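Narkus refits shared room ahead of June opening

Narkus has finished the first stage of work on the ground-floor common room at its Valtetel building. New roller blinds in pale gray were fitted to the tall windows on the back wall. The low white bench or counter beneath them stays in place and will be cleared before the room opens.

Project lead Jovita Chávez said the blinds cost less than the 777 dollars set aside for them.
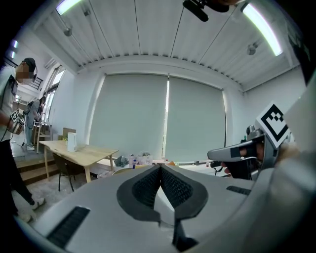 Furniture is limited to light wooden pieces and a black chair. An electric kettle is kept on the table for anyone using the room. The wooden steps will be sanded and oiled in the second stage, which is due to take 4 days. Emerson Andrade of Sampaio, the contractor, said the stair railing will remain black.

The room can be booked from 9 a.m. daily except Sunday. Bookings go through the Narkus front desk.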